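Lista de correo Manipulación bimanual - Taller y laboratorio
Asunto: Re: Parada de protección en el brazo izquierdo, otra vez con los tulipanes

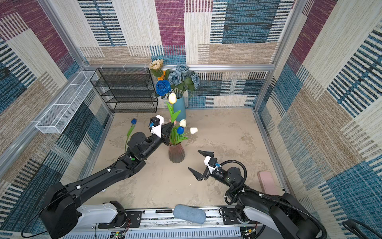
Celda 3, tarea "flores", los dos brazos junto al jarrón rosado.

Fecha: 6 de mayo de 2022

Hola a todos:

Contesto a la lista porque ya he recibido el mismo correo por privado varias veces, con distintos grados de mayúsculas. Copio lo que se escribió desde el turno de tarde y voy respondiendo por debajo, a la antigua.

> Otra parada en la celda 3. El brazo izquierdo se acercó a los tallos del
> jarrón del centro, cerró la pinza y se quedó clavado. El registro dice 273,
> sobrecarga en la articulación del codo. Quité la potencia, la volví a dar
> y el brazo bajó de golpe unos dedos antes de frenar. No había nadie dentro
> con las manos, pero me llevé un susto y el jarrón también. Es el episodio
> 663 de la tanda. ¿Seguimos grabando o paramos? Propongo seguir con el
> brazo derecho solo, que no ha dado guerra.

Paramos. Y lo escribo en una línea aparte para que nadie tenga que buscarlo.

La celda 3 queda fuera de servicio hasta nuevo aviso. El derecho tampoco se mueve: comparte la fuente y la línea de parada con el izquierdo, de modo que "el derecho solo" es una manera optimista de decir "los dos, pero mirando a uno".

Sobre la sobrecarga:

Un tulipán artificial no sobrecarga un codo. Ni tres tulipanes, ni el ramo grande del fondo con sus rosas azules y todo lo demás. He repasado el registro y el pico de corriente empieza antes de que la pinza llegue a cerrarse, cuando el brazo está más estirado hacia el centro. La pinza cierra tarde y se lleva la culpa por ser lo último que se mueve. En diciembre hicimos el mismo diagnóstico apresurado, cambiamos los dedos, nos felicitamos y la avería volvió después de las fiestas con la misma cara.

Mi sospecha es el reductor del codo izquierdo o el conector que lo alimenta. El reductor es de Zasport y lo revisaron ellos. El conector lo crimpamos nosotros. Me gustaría mucho que fuera el reductor.

Sobre la caída:

> el brazo bajó de golpe unos dedos antes de frenar

Esto es lo serio del mensaje y venía en la cuarta línea, entre el código de error y el susto del jarrón. Si al devolver la potencia el brazo cae, el freno entra tarde o el controlador suelta antes de tener par. En ambos casos, quien esté colocando flores en ese momento tiene la muñeca debajo. Que esta vez no hubiera nadie es una buena noticia, pero no figura en el procedimiento como medida de protección.

He abierto incidencia con Tanui, que lleva el controlador, y les he mandado el registro completo. Su primera respuesta ha sido preguntar si habíamos probado a apagar y encender. Les he contestado que sí y que de eso trataba la incidencia.

Hasta que tengamos algo de ellos:

La potencia de la celda se corta en el armario y el interruptor se bloquea con candado. La seta de emergencia no sustituye al candado, por muy roja que sea.

Para llevar los brazos a reposo hacen falta dos personas: una sujeta el izquierdo por el segmento largo, lejos del codo, y la otra suelta el freno desde fuera. Si estáis solos, dejadlo donde esté. El brazo no se aburre.

No se meten las manos para salvar el decorado. Si se vuelca un jarrón, se vuelca. Si queda un tulipán tirado en el suelo de la celda, ahí se queda hasta que el candado esté puesto. Tenemos más tulipanes que codos.

El armario no se abre para "mirar un momento". Quien necesite mirar un momento, que escriba aquí primero.

Sobre los datos:

> Es el episodio 663 de la tanda

El 663 se marca como fallido y se guarda. Os conozco y sé que la tentación es borrarlo para que la carpeta quede bonita. Es el único registro limpio que tenemos de la caída, con las dos pinzas a la vista y el tiempo bien sincronizado, y vale más que cualquiera de los que salieron bien. Los 4 anteriores se apartan también y no entran en el entrenamiento hasta que yo compare las corrientes del codo. Si el brazo ya iba forzado, le estaríamos enseñando al modelo a coger flores con lumbago.

La entrega de Plella se retrasa. Ya se lo he dicho. Preguntaron si podíamos bajar el umbral de detección para llegar a la fecha; supongo que querían decir subirlo, y la respuesta es no en cualquiera de las dos direcciones. El umbral se queda como está. Es lo único de la celda 3 que ha hecho su trabajo.

Sobre los consumibles, que también se preguntó:

Los dedos de repuesto de Tandex han llegado y están en el cajón de siempre. No los montéis. Ya sé que están ahí, nuevos, y que cambiar algo da mucha paz, pero si los cambiamos ahora pierdo la comparación con el 663.

Antes de cerrar la celda, por favor, retirad del raíl lo que no sea del raíl. Hay un rotulador negro y una funda azul clara de tela encima de la plataforma, al lado de placas que llevan tensión. El dueño del rotulador puede recuperarlo cuando quiera, con el candado puesto.

Mañana desmonto la tapa del codo y mido el conector en frío y después de media hora con carga, con el brazo apoyado en el soporte. Necesito a otra persona para sujetar y para leerme los valores en voz alta. Quien se apunte, que conteste a este hilo y no por privado, que ya tengo el privado lleno.

Un saludo,
Mantenimiento de celdas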